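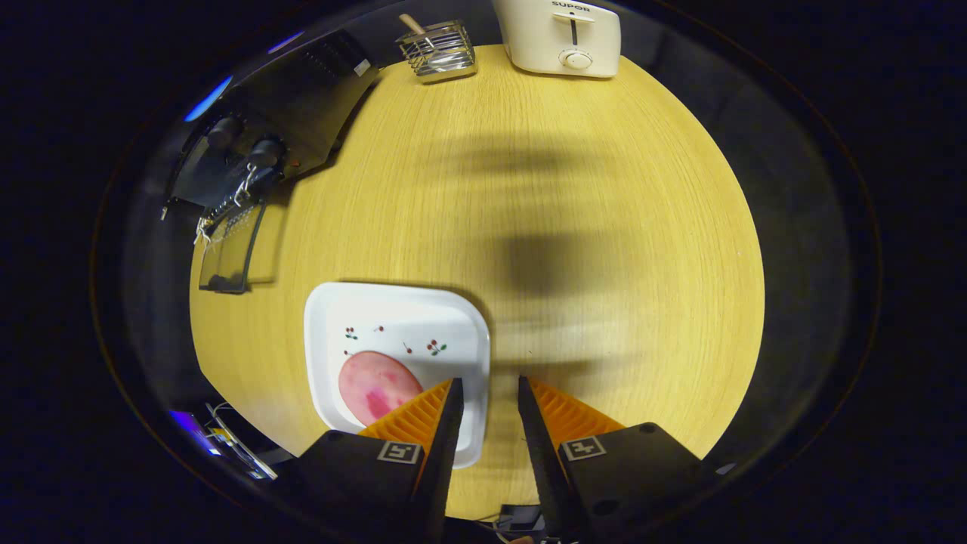
Is there an actual rule about grippers touching food?

Asked by Muammer Avcı

We collect handling demos at a table, 15 to a batch: plate, slice of ham, toaster, that sort of thing. Our supplier, Veltero, says the ribbed orange pads are "fine for food work". Fine according to whom? I asked for a certificate and got a brochure. Is there a standard I can hold them to, or is it all sales talk?

2 answers

Arnaldo Antunes
Mostly sales talk until they show you paper. Ask for a food contact declaration naming the pad material itself, not the whole tool. Then look at the shape. Ribs trap meat and grease, and a pad you can't get a brush into is a bad pad whatever the certificate says. The tags on the fingers want checking too, as printed labels and their glue are rarely covered. If nobody eats the ham, food law may not bite, but I'd still bin it after each batch and wash the pads before they go near anything else. Put that in writing and see if people stick to it. Ours lasted until October.

rumo51
we just wipe them with kitchen spray, never had a problem

Comment from Muammer Avcı: How would you know? Did you swab them?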